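Gruvport Community Workshop
Minutes of the monthly house meeting, 9/6/21
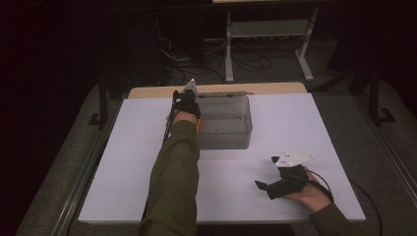

The meeting opened at seven in the back room with the small parts store as the first item. The store was moved out of the hallway closet in April and has not been put in order since. Screws, hooks, hinges, picture wire and lamp parts are spread over three shelves in cookie tins, jars and paper bags, and members looking for one thing end up opening everything. The proposal before the meeting was to change over to clear plastic boxes without lids, of the kind standing at the back of the white board on the wooden table, so that the contents can be read from the side. The board itself is to become the sorting surface. Small dark parts are easy to find against white, and the board can be lifted and wiped down, which the tabletop does not take well.

1. Minutes of the last meeting

Read and accepted with one correction. The item on the paint cabinet should say that the key hangs inside the office door, on the left, and should not say that the cabinet is left open during evening hours.

2. Small parts store

The member who did the last stock count reported 457 bags, tins and jars. Of these, 59 had no label of any kind. Several had labels that were wrong, the worst being a coffee tin marked "brass hooks" that held upholstery tacks.

Discussion was mainly about the boxes. Points raised:

Open boxes gather dust. The shelves nearest the saw room door are the worst for this. It was suggested that those shelves be used for larger hardware only, and that small parts go on the inside wall.

Open boxes tip. A member asked for lids on anything smaller than a hinge. Against this it was said that lids go missing within a month, as happened with the jars. After some back and forth it was agreed to go without lids for now and to nail a low strip along the front of each shelf.

One box, one kind of part. There was general support for this, with the exception of washers, which will be kept together by size in a single box with dividers.

Labels go on the short side facing out, at the top, printed in capitals with a black marker. Tape labels only. The paper ones fall off.

It was asked whether square or rectangular boxes fit the shelves better. The shelves were measured during the break. Rectangular boxes placed short side out leave the least wasted space, and that is the shape to be ordered.

Decided: order a first batch from Haltico, enough for the inside wall. The rest to be ordered once the first batch has been in use for a while.

Decided: the unlabeled containers will be emptied onto the white board, one at a time, and sorted before anything is put in a new box. Whatever cannot be identified in a few minutes goes in the scrap metal bin.

Decided: no new donations of mixed hardware until the sorting is finished. A note to this effect will go on the front door and on the web page.

3. Use of the white board

The board is wanted by more than one group. The Thursday mending group has been laying out fabric on it and would like to go on doing so. The model builders would like it for cutting.

It was agreed that no cutting is to be done on the board. A knife score holds dirt and catches small parts when they are swept across. The model builders have two green cutting mats of their own in the tall cupboard and will use those.

The mending group may keep using the board on Thursdays if it is cleared by closing. Pins are to be picked up with the magnet. The magnet is on a string by the window and should go back there.

The board is to be cleaned with a damp cloth and a drop of dish soap. No solvent. The person who used thinner on the gray bench is reminded that the mark is still there.

When not in use the board stays flat on the table. Leaning it against the wall was tried and it slid.

4. Lighting in the back room

Members again said that the light over the table is good but the rest of the room is too dim to read a label on the shelves. Two possible fixes were put forward: a second ceiling fixture, or clamp lamps on the shelf uprights. The ceiling fixture would need an electrician and the landlord's agreement in writing. Clamp lamps could be put up right away, and there are spare ones in the lamp corner that need only new plugs.

Decided: try clamp lamps on the inside wall first. The landlord will be asked about the ceiling fixture in the meantime.

5. Money

The balance was read out. The hardware budget for the rest of the year stands at 2000, with nothing spent from it so far. The boxes, tape and shelf strips will come out of this. The meeting asked that receipts be put in the envelope in the office on the day of purchase, with a word or two on the back saying what they are for. Three receipts from the spring still cannot be matched to anything.

The coffee jar is short again. Prices for coffee and tea stay the same.

6. Letter from Fliltedura

Fliltedura, the toy library on the second floor, has written to ask whether it can have help with a repair afternoon for wooden toys. It would supply the toys and the parts list. It would need the table, glue, clamps and some hands.

The meeting was in favor. Questions to be sent back: how many toys, whether any of them have paint that needs checking, and whether children will be present. If they will, the saw room has to be locked for the afternoon and someone has to hold the key.

Sorting the small parts first would help here, as most toy repairs call for short screws and dowels and at present no one can say where those are. The afternoon will be set once the inside wall is done.

7. Visit to Riihimäki

A member reported back from a trip to Riihimäki, where she spent a morning at a shared workshop of a similar size. Things she thought worth copying:

A sample of the part is glued to the front of each box, so the label does not have to be read at all.

There is a single tray marked "I don't know where this goes." It is emptied every week by whoever is on the rota.

Tools are hung on the wall with their outlines painted behind them. We have talked about this before and ran out of wall.

The first two were liked. The glued samples will be tried on the screw boxes only, to see whether they stay on. The tray will be set up at the end of the table, off the board.

8. Floor and cleaning

The floor under the table is to be swept after every session, and by the people who used it. Dropped screws have been getting into the wheels of the trolley.

The broom with the red handle belongs to the back room. It has been found in the yard twice.

Windows will be done before the weather turns. A list is up in the office and has two names on it so far. More are needed.

9. Any other business

A member asked whether the glue gun could be replaced. The trigger sticks. Agreed to look at it before buying another.

A member asked for the radio to be kept lower in the evenings. Agreed.

The lost property box is full. Anything not claimed by the next meeting goes to the charity shop. There are three single gloves, a lunch box, a tape measure and a pair of reading glasses in a brown case.

Actions carried forward

Order boxes and label tape from Haltico.
Cut and fit front strips for the inside wall shelves.
Put new plugs on the spare clamp lamps and test them.
Write to the landlord about the ceiling fixture.
Reply to Fliltedura with the questions under item 6.
Door notice and web notice about donations.
Set up the tray.
Look at the glue gun.

Sorting sessions will start as soon as the boxes arrive. Anyone who can spare an hour should put their name on the sheet by the kettle. Bring reading glasses if you use them.

The meeting closed at ten past nine.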